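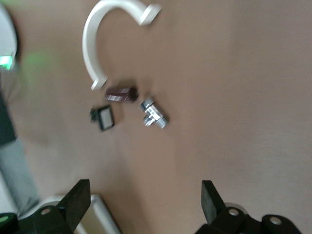
3.2 Fingertip alignment and seating

The Ilbridge cell runs a parallel gripper with a camera at the wrist, and most lost runs we logged came back to the fingers. Over 2998 grasp attempts the two flat black fingers drifted out of parallel, and the drift showed first on small metal parts. A threaded fitting lying on its side, like the silver one in Figure 4, shifts when one finger touches ahead of the other – a block with flat sides will often hide the same fault. We therefore check alignment with the fingers open over a clear stretch of table, then close them on a 5 mm gauge pin and read the gap at both ends of the pads.

Search this journal Advanced Go

Fingers are reseated every Sunday, before the weekly camera check. The mounting screws are backed out, the faces of the bracket are wiped with a dry cloth, and the screws are brought up evenly in 2 passes. Verna Lindqvist did all of the reseating in this study, so we cannot say how much the result depends on the person doing it. The Okafor torque driver was set once and left alone.

Figure 4. Wrist camera views in the Ilbridge cell. First view: mixed parts, fingers open. Second view: orange and black enclosure box and push-button component, set apart on the table. 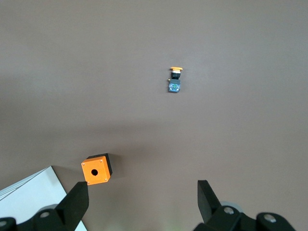 3.3 Camera check after reseating

Reseating can nudge the wrist camera – it shares a plate with the gripper base. After each reseating the Osov script compares the fingertip positions in a fresh view with the stored ones and flags any offset above the limit in Table 2. The first flag came at attempt 2586. The cable clamp had worked loose and was pulling on the camera housing. We replaced the clamp, stored a new reference view and repeated the check before running further grasps.

We use cookies to improve your experience on this site. Accept Manage settings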